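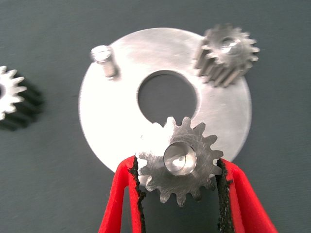 Wrist camera view: one gear in the fingers, one on the plate, one still waiting on the mat.

Teaching the gear task by remote control
Posted November 11, 2025 by Eilidh Moffat

Gears are my favorite thing to teach an arm! They're small, they're shiny, and you find out fast how good your driving is. These steps assume you've paired the hand controller and can record a practice run.

1. Lay the plate flat on the gray mat and set your gears out beside it. Move them a little between runs, so the arm sees more than one layout.

2. Turn the speed down to 5 on the slider. Yes, it feels slow. Leave it there for your first day.

3. Come in from above with the fingers open and close on the teeth, one pad on each side. Keep the hub clear so you can see the bore in the wrist view.

4. Lift straight up, then travel. Stop over the pin and look before you go down – the bore should sit right over the pin top.

5. Lower gently. If it catches, back up a touch, turn your wrist a hair and try again. Keep those runs! A calm recovery is great training data.

6. Let go, rise straight up, and end the recording only when the fingers are well clear.

Save each run with your initials. Delete the ones where you dropped a gear off the mat or bumped the plate.

Đạt Tô and I recorded 252 runs in August and kept 200 of them. The early ones are pretty wobbly, but by the second afternoon we were racing each other (at speed 5, so not much of a race).

Next page: replaying your runs and checking the grip.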